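Open Day at the Pettigrew Cat House, Cundov

I finally made it to the Pettigrew open day, and what a lovely morning it was! Annapurna Nair runs the place and let us poke around everywhere, even the back rooms, which were my favorite part (I'm nosy about how people set things up).

She keeps the furniture simple and low so you can get a broom under it. Pine shelf, a couple of pastel tubs, a scoop, a bin for wrappers, and that's pretty much a whole corner sorted.
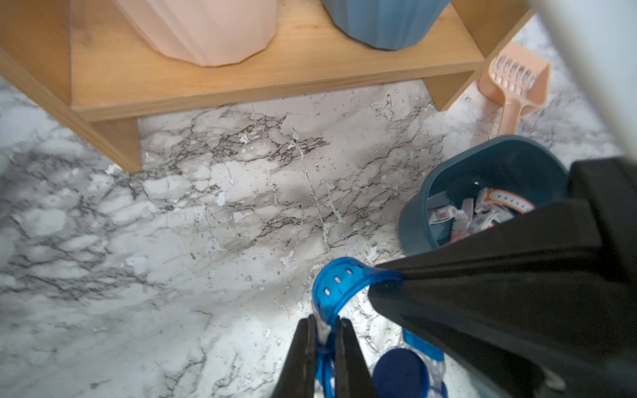

I got talking with Martim Fonseca, who had come over from Iline with 2 elderly tabbies at home and a long list of questions. We ended up staying for the feeding talk, then coffee, then more coffee. Entry was free, but I dropped a little something in the donation box on my way out.

I'm already looking at pine boards for my own laundry room. The next open day is in April, and if you go, park by the church and walk up the hill, the lane is tiny!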